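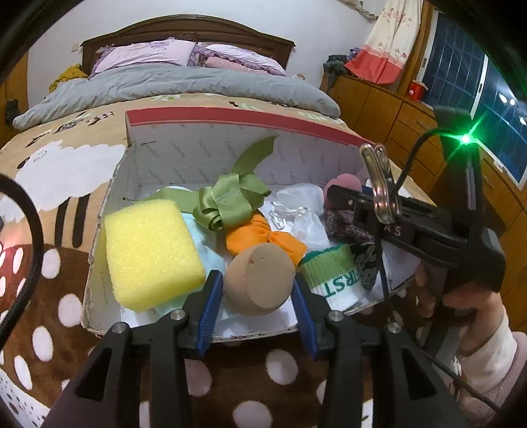
Why does a tablet that passed every test at the factory get tested again months later?
A pill keeps changing after it goes into the bottle. Heat, light and damp all nibble at the active ingredient, so labs pull samples on a schedule and check how much is left and what the rest has turned into.

I spent a day at Moltard, a contract lab that does this sort of thing for small generic makers, and I'd pictured a lot of white coats squinting at flasks. Mostly it's waiting. The stability cabinets hum away at the back (they look like fancy wine fridges), and each shelf holds bottles that won't be opened until October or later.

The batch I followed was a blood pressure tablet. A chemist crushed 21 of them in a mortar, weighed out the powder, shook it up with solvent and ran it through a column 3 times. Each run gives you a line with a big peak for the drug and, if you're unlucky, little bumps beside it. Those bumps are the breakdown products, and boy, do people lean in when one shows up!

The software, Fastico, draws the peaks and does the sums, but everyone I met still looked at the raw trace first. One woman told me she'd checked 400 traces that year and could spot a tired column from across the room. I believed her.

My own job was labeling vials. I did 74, got two in the wrong order, and was very kindly moved to the coffee machine.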